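Keeping a Stainless Exhaust Presentable

Stainless steel stains less. Read the word again if you bought a polished system expecting never to touch it. A few workshop habits that have kept the tailpipe on my old Zirnholm hatchback looking respectable:

Wipe the pipes down with rubbing alcohol before the first start after fitting. Fingerprints bake on, and you will be admiring your own thumb for years.

Let everything go stone cold before you polish. Metal polish on a hot pipe dries to a crust that takes more effort than the dirt did.

Work along the grain on brushed sections and in small circles on mirror ones. If you need to cut back a scratch, start at 400 grit, wet, and only drop to 200 if the scratch laughs at you.

Never borrow the wire brush that lives by the welder. It leaves specks of ordinary steel behind, and those rust with great enthusiasm.

Gold and blue tints near the engine are heat color. Polish will shift them. They'll be back by January.

Soak clamp bolts in penetrating oil for 20 minutes before reaching for the long bar. Put a dab of copper anti-seize on the threads going back in, and your future self may swear at something else.

Decant polish into something small. A full tin with the lid off will find an elbow. 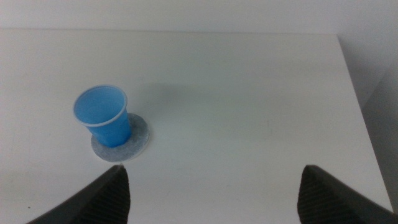
Small blue cup on a gray coaster.

Rinse off road salt weekly in winter, hangers included. Rubber hangers that have cracked get replaced in pairs, however healthy the other one claims to be.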